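Pranimlow Beads
Frequently asked questions

We are a small workshop for beaded bracelets and necklaces. Most of the letters we receive ask the same things, so I have collected the answers on one page. If your question is missing, please write to us and I will add it.

How do I measure my wrist?

Take a soft measuring tape, or a piece of string and a ruler. Put it around the wrist just above the bone, on the side of the arm, not on the side of the hand. It should touch the skin but not press it. Write us this number as it is. Please do not add anything for comfort, we add it ourselves, and when both sides add it the bracelet falls off in the bus.

Between which sizes can I choose?

We string every bracelet after you order, so there are no fixed sizes. Up to 20 centimeters the price is the same. For longer ones we ask a small extra payment for the beads.

I am between a close fit and a loose fit. What do you recommend?

It depends on the beads more than on the wrist. Small beads lie flat and can be worn quite close. Large beads take space on the inside of the bracelet, so a bracelet with large beads feels tighter than a bracelet with small ones of the same length. If you wear a watch on the same arm, take the loose fit, or the beads will rub against the glass.

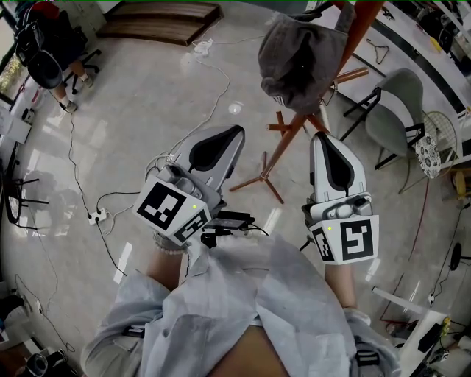 Small pale beads on the left wrist.

Pale colors are asked for most often, and people worry that they will turn yellow. Glass beads do not. The thread between them can become darker after a year or two of daily use, and this shows more under white, cream and very light pink beads. You can send the bracelet back for new thread, see further down.

How many colors do you have?

There are 52 on the current color card. Not all of them exist in all sizes. The order form shows only what is in the drawer now, so if a color is missing there, it is missing with us too. Braulio Bermúdez orders the beads and he can tell you if a color will come back.

The color looks different from what I saw on my screen. Can I exchange it?

Yes, if it was not worn. Screens show blue and green beads very differently, and I have given up trying to correct it. We can send you a small card with five beads sewn on it before you decide. You pay only the stamp.

Elastic or thread with a clasp?

Elastic is easier to put on with one hand. It also becomes tired sooner. We use Dullitent cord for all elastic bracelets, with the knot hidden inside a larger bead. Roll the bracelet over the hand, do not pull it wide open. Thread with a clasp keeps its length much longer, but many customers need help with closing it in the morning.

What is the clasp made of?

The standard clasp is steel. For an extra price you can have it in gold, stamped 585, which means 14 karat. The small rings on both sides are then also of the same gold. We do not use plated clasps anymore — the layer went off at the edges and we had too many complaints, all of them right.

I am allergic to nickel.

Then please choose the elastic without any metal parts, or ask Araceli Ledesma before you order the clasp. She will look up what we have in stock. We are not doctors and we cannot promise how your skin will react.

Can I shower or swim with it?

The glass does not mind water. The thread does. Soap stays in the holes of the beads and makes the thread stiff, and chlorine is bad for elastic. Take it off before the pool, and also before hand cream if you can remember it.

How do I clean it?

Lukewarm water, one drop of dish soap, a soft toothbrush. Rinse it well, press it in a towel and let it lie flat until the next day. Do not hang it to dry, because the wet thread will stretch. No ultrasonic cleaner, please. One customer tried it with painted beads and received back a bracelet of plain ones.

My bracelet broke. What now?

Collect the beads in an envelope, also the broken ones, and send them to us in Ureo. The first new stringing is free if you bought it from us, no matter how long ago. Missing beads we replace with the nearest color we have. Old colors sometimes no longer exist, and then we put the replacements beside the clasp, where they are seen less.

Do you repair bracelets from other makers?

Sometimes. Send a photo first. Abundio Aguirre does the repairs and he does not take pearls or anything with wire inside.

How long does an order take?

A simple bracelet is ready in three working days. Patterns with letters or names take longer. In December everything takes longer, and in January we are closed for the inventory.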